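Tablecloths on the play table: which tips are worth the bother

Every list of household hints I have read has a cure for the creased tablecloth, and most of them were plainly written by someone with a large airing cupboard and no children. I have tried a fair few on the cloth we keep on the play table, a wipeable-looking beige thing with a white grid that came folded in a packet from Skakport. My findings are below. They are not exciting.

Creases

The favourite advice is a hairdryer. I gave it 7 minutes on the low setting, bored stiff, and the main fold was still there when I had finished. The second favourite is to leave heavy books on it overnight. You get a slightly flatter crease and nowhere to eat breakfast. 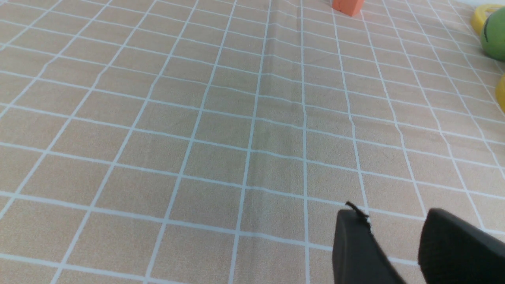 A grid makes it worse, I'm afraid. On a plain cloth you can pretend a fold isn't there, but a straight line with a kink in it catches the eye from the doorway. If you haven't bought yet and you are the sort who minds, buy plain or buy a busy floral. What did help in the end was rolling the cloth round a cardboard tube when it came off the table. It won't undo the creases you already have, whatever the packet says, but it doesn't add new ones.

Ironing through a tea towel: read the label first. Mine said no, so I didn't.

Toy food

I was told by more than one website that toy food should be sorted by type into labelled tubs. Fruit here, vegetables there, dim sum in its own box. Try it if you like. Ours lasted until teatime.

The better idea is to let one of the toys do the storing. If the set came with a pan, a basket or a steamer, the small bits go in that and the big bits go on the shelf beside it. There is no label to ignore, and a child who won't put a dumpling in a tub will quite happily put it in a steamer. 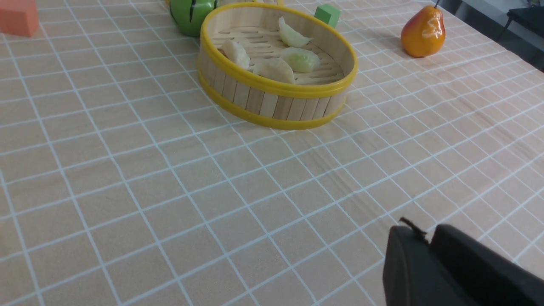 Four dumplings in the steamer, pear and blocks still at large.

Don't overfill it, mind. Once the lid won't sit down, the lid goes missing, and then you have a bowl.

I looked at the Drolleo stacking trays as well, with their 38 little compartments. Somebody has to remember what lives in all of those, and it would be me. Back on the shelf they went.

Cleaning a bamboo steamer

This applies to real ones and to play ones made of the same stuff. Tip it upside down, tap the base, then go along the gaps with a dry pastry brush. If it needs more than that, use a damp cloth and stand it on its side to dry with the lid off.

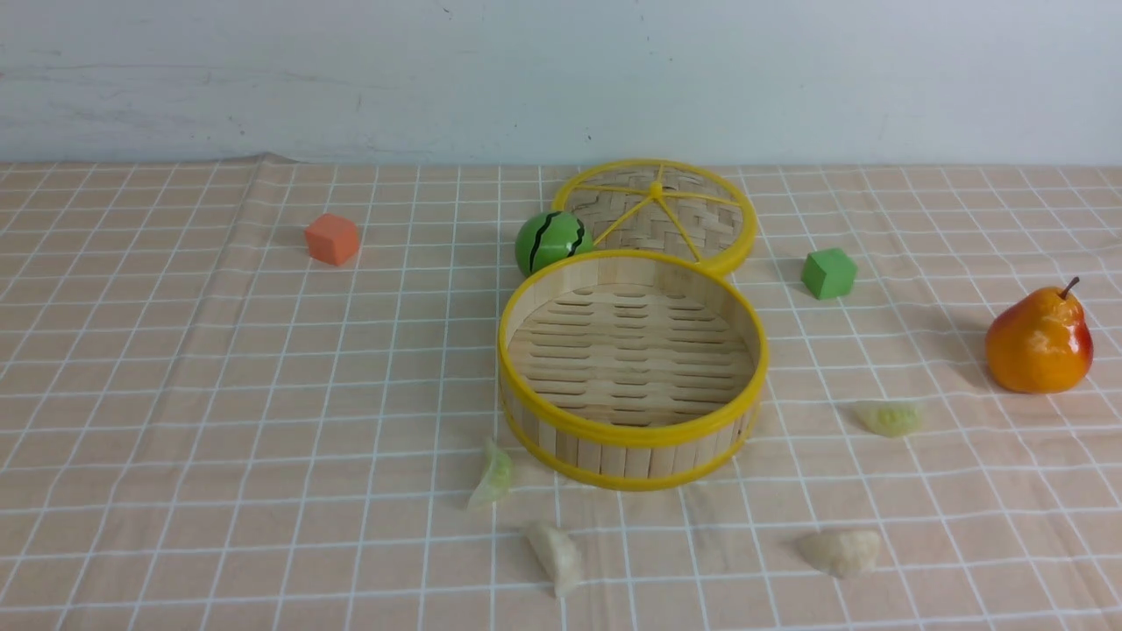
Soaking is the tip I would strike from every list. Bamboo drinks up water and takes an age to give it back, and a basket put away damp will smell of cellar by the end of the month. Lemon juice, bicarbonate, vinegar — I have tried them all on an old kitchen steamer and could not tell you which did anything. Brushing did most of the work.

While the brush is out, do the lid too. The weave holds on to crumbs, and the rim is worse.

Small pale things on a pale cloth

Nobody's list mentions this one, and it costs me more time than the rest put together. Beige cloth hides beige toys. You clear the table, you think you have finished, you whip the cloth off and something small goes under the radiator.

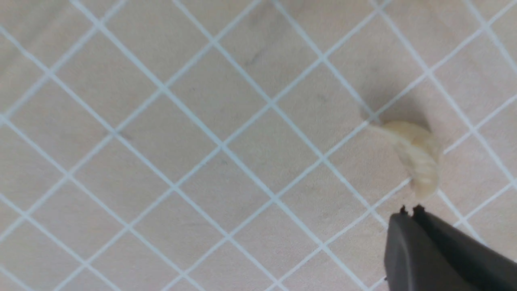 Run the flat of your hand over the cloth before you lift it. That is the whole tip. I have seen a torch recommended, held low so that everything throws a shadow, and it does work, but then you have to find the torch. Folding the corners into the middle and carrying the lot to the sofa works too, provided you remember it's full when you open it.

Clips

Sepp tablecloth clips grip well enough on a thin table top and not at all on our thick one. Measure yours before you order. A cloth that hangs well down each side will mostly stay put by its own weight, unless it is being pulled by someone small, and then no clip I have met will save you.

Next month, drawer liners, and whether the Rerkorell sort can be peeled off again in one piece. I have my doubts.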